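Sorting Sample Packets into a Divided Cardboard Box
Posted 8/29/16 by Ye-ji Pyo 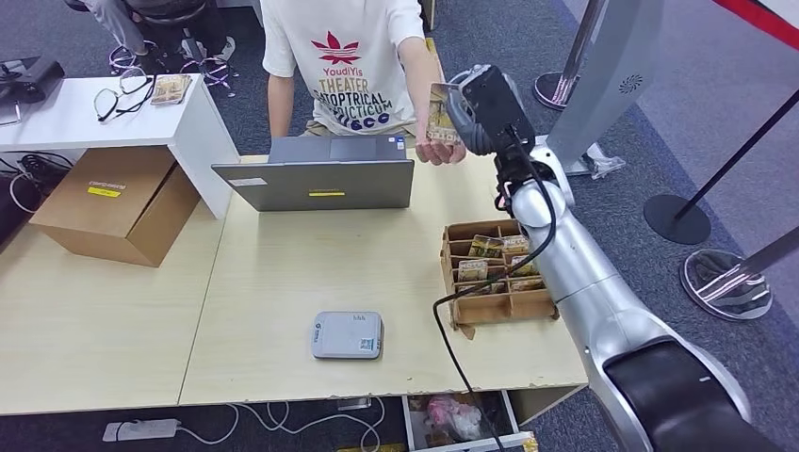
Desk layout with the divided box beside the laptop and a packet held out in hand.

This procedure covers small flat packets and cards, up to 70 mm wide. Thicker items need a deeper box.

What you need
A cardboard box with a grid insert
A laptop with a spreadsheet open
A soft pencil
Strips of scrap card, 10 mm high

1. Set the box to one side of the laptop, close enough to reach without standing. Keep the area in front of the laptop clear of unsorted stock.

2. Assign each compartment a row letter and a column number. Row A is the back row. Write the codes in pencil on the inside rim of the box.

3. Enter the codes in the first column of the spreadsheet. The second column is for the item name, the third for the date received.

4. Take one packet at a time. Read the printed side, type the entry, then file the packet. Do not type a batch first and file afterward.

5. Stand packets upright with the printed side facing the front of the box. If a packet slides down flat, wedge a strip of scrap card behind it.

6. Fill the back row before the front row. Short packets go in front.

7. When a compartment is tight, stop. Forced packets crease at the corners and the dividers pull out of their slots.

Checking
Read the list against the box once, from A1 onward. Correct the spreadsheet, not the box, unless two items share a code.

Notes
Gun-woo Ahn uses a separate sheet for each box. A single sheet with a box number column is easier to search past 34 entries.
Dividers that have gone soft can be replaced with card cut to the same height. Cut the slots halfway down and 2 mm wide.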